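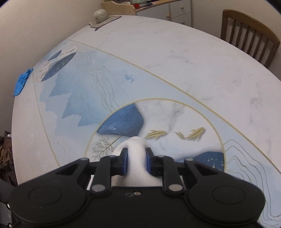 Which way should a fleece sweatshirt be folded if the table is round?
Sleeves first, across the back, with the shoulder line parallel to your own edge of the table. Ignore the rim; a curve gives you nothing to square against.

plosis_80 wrote:
Disagree on ignoring the rim. Our top has a thin gold border line printed near the edge and I use it to center the hem. The curve is the same on both sides, so equal gaps mean the hem is straight.

LBaird wrote:
That works for the hem only. A glossy top has low friction and the garment rotates as soon as you pull a sleeve. Hold the body flat with one hand, then move the sleeve.

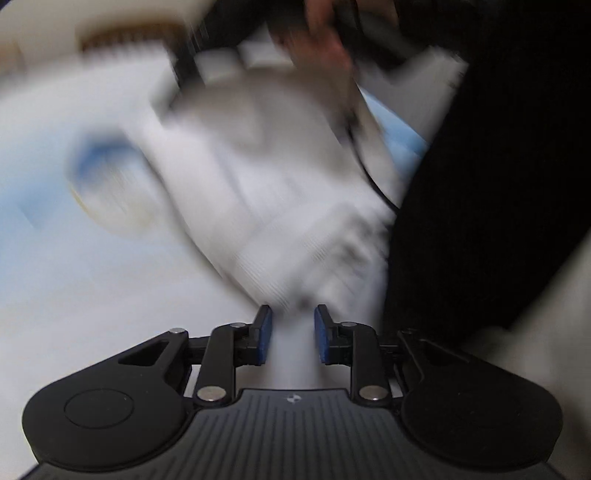 dhanial wrote:
What diameter? Mine is 80 cm and an adult sweatshirt with the arms out does not fit. I fold on the bed.

LBaird wrote:
80 cm is too small for arms out. Fold one sleeve in before you lay the other side down. A bed is too soft — the creases wander.

plosis_80 wrote:
Creases in fleece relax in the drawer anyway. I would not give up a bed for that.

vosus wrote:
Nobody has mentioned cuffs. Ribbed cuffs are thicker than the sleeve, and if both end up in the same spot the stack leans. My order is below. 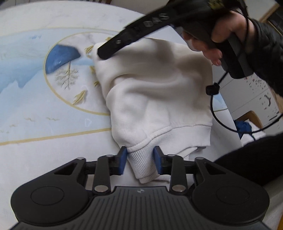 Cuff placement
1. Take the sleeve by the cuff and bring it across the back.
2. Stop the cuff short of the opposite side seam.
3. Set the second cuff 2 cm lower than the first.
4. Fold the hem up to the collar.

dhanial wrote:
Tried it. Stack is level with four. Step 3 is fussy but I will keep it.

Recent threads
Flakunari drawer dividers, which depth?
Wooden knobs working loose
Removing lint from white fleece
Protecting a printed tabletop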